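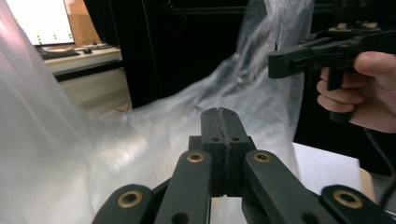
Workshop notes, April 2018

The second pair of hand-held grippers was completed this month, and the present entry records the state of the build for those who have followed it since the first drawings. As before, the work has been carried out in the shared workshop at Collado, on a budget which was set at 500 pounds and which has so far been kept to 398. The remainder is reserved for spare bushings and for a further length of cable.

The linkage has been retained from the earlier version. Each finger is carried on an inner and an outer link, and a brass-coloured bushing is pressed into the pivot hole near the upper end of each. The first set of links was made without bushings, and the holes wore oval within a fortnight. It was then no longer possible to say where the fingertip would be at the moment of closing. The bushings are a tight fit and must go in square. Two links were split in the vice before a suitable block was made to support them, and readers attempting the same work are advised to make the block first.

The handle has been the subject of more correspondence than any other part. Its trigger is of the pistol type, and the angle was altered after Janelle Yap, who shares the bench, reported soreness in the thumb at the end of a long session. The present angle allows the thumb to lie along the top of the handle, and no complaint has been received since. The spring behind the trigger is a little too strong for my own taste. A softer one has been ordered from Skila and will be fitted when it arrives.

It should also be recorded that the mounting bracket was redrawn in the course of the winter. The old pattern placed the fixing screws where the knuckles meet them, and this was found to be unpleasant. The new one takes longer to print and requires supports on one side only.

Attention has now turned to handling trials. The object of these is to learn how the fingertips behave on soft and slippery items, on which the first version performed poorly. Boxes and blocks of wood give very little trouble and were set aside early.

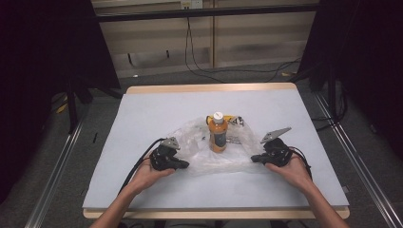
Plastic bags remain the most demanding item on the list. A thin bag offers the fingertip almost nothing to press against, and a fold which has been taken cleanly may slide out again when the wrist is turned. A bottle presents a different difficulty. When it is approached from two sides, both grippers must arrive at much the same height, or it will tip. A foam board laid on the table has proved useful in this respect, as it gives a little when a fingertip is brought down too far.

Each trial is allowed 60 seconds, after which it is entered as not completed. The limit is a strict one, but without it there is a temptation to persist with a single fold for the whole of an evening. Results are kept in a plain notebook under the working name Bulto, together with remarks on grip and on any slipping at the pivots.

The cables are the least satisfactory part of the arrangement. They leave the grippers at a point where they are apt to lie across the forearm or trail over the work, and a clip at the elbow has been tried without much success. An outlet further back on the handle is being drawn at present.

The drawings for version 2 of the links, with the corrected hole sizes, will be placed on the Ovia page once the spring has been tested. Earlier copies should not be used, as the bushing holes in them are too small.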